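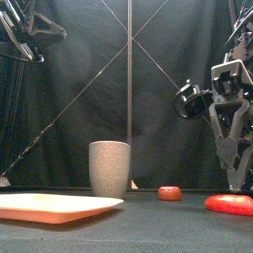
3.2 Gegenstände und Anordnung

Für die Erhebung wurde Geschirr und Kleinmaterial verwendet, wie es in den untersuchten Haushalten auf dem Esstisch steht. Der Bestand stammt aus der Pramska-Sammlung und wurde um Teile aus dem Fladiswood-Inventar ergänzt. Schadhafte Stücke haben wir vorab aussortiert, ebenso alles, was höher als der höchste Becher war.

Abbildung 4: Anordnung auf dunkler Tischfläche mit flachem, rechteckigem Tablett, gesprenkeltem Becher und zwei roten Gegenständen, der kleinere rundlich, der größere länglich.

Jede Anordnung enthält ein Tablett, ein Trinkgefäß und 2 weitere Teile. In Abb. 4 steht der Becher hinter dem Tablett, sodass dessen Rand seinen unteren Teil etwas verdeckt. Solche Überschneidungen wurden zugelassen, denn auf gedeckten Tischen sind sie die Regel. Die Farben sind nicht ausgeglichen: Rottöne kommen häufiger vor als Blau und Grün, was auf den Pramska-Bestand zurückgeht. Der Einfluss der Farbe wird in Abschnitt 5 gesondert behandelt.

Insgesamt entstanden nahezu 2.000 Anordnungen, von denen 1.702 in die Auswertung eingingen. Ausgeschlossen wurden Durchgänge mit unvollständigem Protokoll. Die Zuordnung zu den 6 Gegenstandsklassen folgt dem Schema von Prirno; Grenzfälle, vor allem flache Schalen, die auch als Tablett gelten könnten, entschied Lachlan Mudgway. Die Klassenliste findet sich in Anhang B.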